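Hirkik 31 Festival Stage Monitor

Wedge monitor for outdoor and club stages
Item no. 3877
Price: $817 each, tax included
Availability: ships from our Venano warehouse in 4 business days

The Hirkik 31 is a powered floor wedge for bands, small festivals and halls. It has a 12-inch woofer and a horn tweeter in one cabinet, with the amplifier built in. Singers get a clear vocal at their feet without the drums washing over it.

The cabinet sits at either of two angles. Use the steep side when the player stands close to the wedge, and the low side when they're a few steps back. Rubber feet are fitted on both faces.

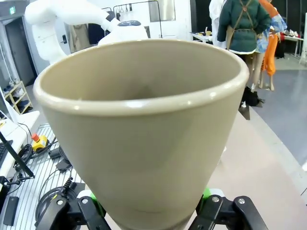

Beige pot with a thick rounded rim.

Connections

Two combo inputs, each with its own volume knob, and one XLR output for linking a second wedge. The power socket is the locking kind. A ground lift switch is beside the output.

Outdoor use

The grille is backed with foam and the rear panel has a rain flap. Light drizzle during a set is fine. It isn't built to be left out overnight, and the warranty doesn't cover standing water. If your stage has no roof, order the Ukisex slip cover with it.

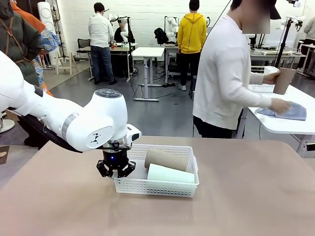

The cover goes on from the front and closes with a strap at the back. Take it off before you switch on, or the amplifier will get too warm and turn itself down. Covers come in black or grey.

What's in the carton

One monitor
One power cable, 3 metres
Printed manual
Spare fuse

Signal cables are sold separately. Most customers buy the Nieto 10 metre XLR, which is long enough to reach a side-stage box on a small stage.
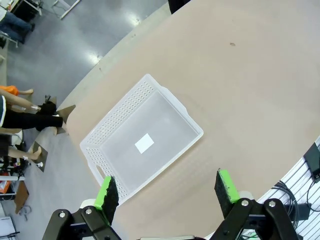 White tray with a small white square inside.

Returns and service

Unused monitors can be returned in the original carton and the buyer pays the freight. Repairs are done at Venano. The workshop closes for two weeks in December, so send gear in early if you need it for a New Year's show.

Page updated 23 Jun 2021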